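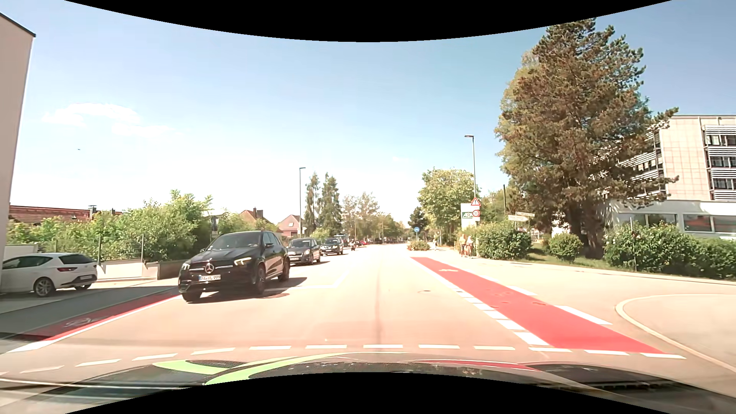 Why I picked the Hostardale road

My project is on how people in a small town decide whether to walk or take the car for short trips. I wanted to do something on high streets and empty shops at first, but three people in my group had already bagged that, and my tutor said (quite kindly) that the world could probably manage without a fourth. So I went home in a sulk, and on the way I drove to the corner shop for milk. It's a four minute walk. I sat in the car park feeling a bit silly and thought, well, there's my project!

Hostardale is where I grew up. It has one long road with most of the useful things strung out along it: the surgery, the library, the baker's, the big Odwood furniture place at the far end. My nan always said you could live your whole life on that road and only leave it for weddings. I wanted to know what people who live just off it do when they need one small thing from it.

What I did

I wrote a questionnaire and put it through 130 letterboxes in the streets behind the library, with a note asking people to drop it back in a box on the library desk. Idun Hedlund on the desk let me have the box next to the returns slot, so people would trip over it more or less. There were ten questions to start with. I cut one that asked people how fit they felt, after my mum read it and went very quiet, so there were nine in the end.

Then I did some longer chats with people who'd ticked the box to say they didn't mind being phoned. These were my favourite part by miles. I'd planned on ten minutes each and most of them went on for half an hour, with a lot about knees, and dogs, and what the baker's used to be like under the last owners.

I also kept a diary of my own short trips all through March. I wore a cheap step counter and wrote down each trip, how I made it and what I was thinking when I set off. My lowest day was 881 steps, when I had a cold and a library book I didn't want to stop reading. I put that in the report because my tutor said leaving out the bad days would be cheating, and she's right.

What people told me

The thing I'd guessed before I started was that distance would matter most. People would walk if it was near and drive if it was far, and I'd draw a nice tidy graph of it. What I heard on the phone was much messier than that.

A lot of it was to do with carrying. One woman walks to the surgery and back without a second thought but drives to the baker's, which is nearer, because she buys for her sister as well and the bags cut into her fingers. Another person told me he'd walk anywhere in the morning and nowhere after tea. He couldn't tell me why and got slightly cross with himself trying to work it out.

Then there was crossing the road. I hadn't asked about this at all (my fault, it should have been in there) but it came up again and again in the chats. If you live on the library side and the thing you want is on the surgery side, you've got to get over, and there are long stretches with nowhere set aside for it. People described little routes they had, going down one side, over at the crossing by the church and back up the other side. That can turn a short walk into quite a long one. A couple of them said that once they've got that far into planning it they just pick up the keys.

I tried this myself. From my front door to the chemist's is hardly anything if you go straight over, but doing it properly, by the crossing, came to 2,073 steps there and back. I'd have sworn it was half that.

The other surprise was company. People walk when there's somebody to walk with. One man in the Wanyama flats goes to the library on foot with his neighbour and has done for years, and the week she was away he took the car. He laughed when he noticed he'd said it.

Things that went wrong

Plenty! The box on the library desk meant I mostly heard from people who go to the library, and I only saw that after the forms had gone out. If I did it again I'd have a second box at the baker's and maybe one at Skalletti, the café, which gets a younger crowd.

My question about weather was useless. I asked "Does the weather affect how you travel?" and of course everybody said yes. I should have asked about the last time it rained and what they did then. The phone chats helped a bit, as I could ask it the better way by that point, but it means the written answers and the spoken ones don't really match up and I've kept them apart in my tables.

I also can't say anything about people who don't drive at all. I had a few, and they were lovely to talk to, but my questions kept assuming there was a car outside. One lady crossed out the word "car" every time and wrote "bus" above it in green ink, which I think I deserved.

What I'd like to look at next

Crossings, definitely. I'd want to walk with people and let them show me their routes, and mark on a map where they go over and where they'd like to go over. I had a go at drawing my own and it's in the appendix, though please don't judge the handwriting.

I'd also like to go back to the same households in the winter and see who still walks. My guess is that the ones with a neighbour to go with will keep it up and the ones on their own won't, but my last guess was wrong, so we'll see.

As for me, I walk to the corner shop now. Mostly. I still drive if it's cat litter.

Thank you to everyone who filled in a form, to Idun for guarding the box and to my mum for question ten. Handed in 4/28/23.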